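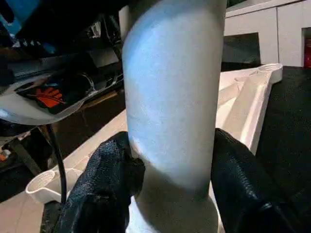

December, bench log, kitchen mock-up. Start 9:40.

Carried over from the last entry: the counter run is still set for the storage and clearing trials. White flat-front cabinets stay as they are. Dark worktop stays too. Hanna wanted a pale one for the second half, but changing it now would split the series, and we have 203 clearing runs on the dark surface already. The pale sheet is against the wall behind the shelving if anyone wants it in the new year.

Item under test today is the tall white cylinder, matte. On the sheet it is C-41. It is the plainest thing in the Dulerari set and the one with the most entries in the comments column. Matte white next to glossy white plastic is hard to judge by eye. People reaching past it for something else misread where its side is, mostly under the cool overhead light. The lower part goes gray in shadow and the upper part goes bluish, so the two halves look like different materials. Vinh noted the same thing when he did the shelf layouts.

Worktop rules, restated after yesterday's mix-up:

Tall items stand upright, never on their side. A cylinder on its side rolls, and the drift went into the notes as a placement error.
The tray sits on the dark surface with the rounded lip toward the cabinets.
Nothing is stacked in the tray. It is shallow and the molded shape inside tips anything with a narrow base.
Anything red stays at the right-hand end, next to the cabinets.

Clearing order. We tried small items first and tall items first. Tall first is quicker on paper but leaves the small things spread out, and they then get pushed to the back. Small first keeps the tall ones as fixed points to work around. Keeping small first for the rest of the series. Hanna disagrees and has written her reasons on the back of the plan. Her main one is that with a tall piece up front the tray behind it is half hidden, and items meant for the tray get set down short of it. Fair. Have moved the tall position 200 mm along the counter for the afternoon set to see whether that goes away.

10:55. Wiped the worktop with the Prarura cleaner, diluted as per the label, then a dry cloth. Dark top shows every smear and the smears show up in the comparison shots. Two minutes between wipe and first placement from now on. Tray washed separately and dried by hand. Do not use the abrasive side of the sponge on the tray, the gloss is already dull on the rim of the old one.

11:30. Checked the cylinder for marks. Faint mottling on the upper and middle part. Tried a damp cloth, then a drop of dish soap - no change either time, so I am treating it as the finish and not dirt. Not to be scrubbed. If someone wants a clean reference, there is an unused one in the Dudia crate, still wrapped. Leave it wrapped unless this one gets damaged.

12:15. Measured the footprint again for the shelf plan. The outline on the plan was drawn from the middle of the cylinder and it looks slightly wider near the bottom, so spacing has to come from the base. Corrected on my copy. Vinh to correct the Trình drawing, which is the one everyone prints.

Lunch. Overhead light left on so the room would not change between sets.

13:20. Afternoon set, tall position moved as above. First impression is that items reach the tray more cleanly. The space in front of the dark opening under the cabinets is now free, and that has become the new dumping spot. Things get put there when the person runs out of ideas. Added a column for it. Did not tell the afternoon people it was being recorded.

15:05. Stopped one run early. Cloth left on the counter from the wipe, and it got cleared along with everything else. Run struck out, number not reused. Cloths go on the hook.

15:50. Running total in the shared sheet is 2547 placements, all layouts together. The sheet is slow to open on the bench laptop. Suggest splitting it by layout before it gets worse - Vinh has a copy to try it on.

Open points:

Label on the shelf bin for tall items is peeling. Reprint on the matte stock.
Decide whether the gloss tray gets swapped for a gray one. Hanna in favor, I would wait until this layout is finished.
Curved white panel on the left side is not on the plan. Needs to be drawn in, with its lower edge, before the next set of layouts.
Order more cloths.

Next session: repeat the morning set with the tall position where it is now, small items first, same light. Hanna on clearing, me on notes.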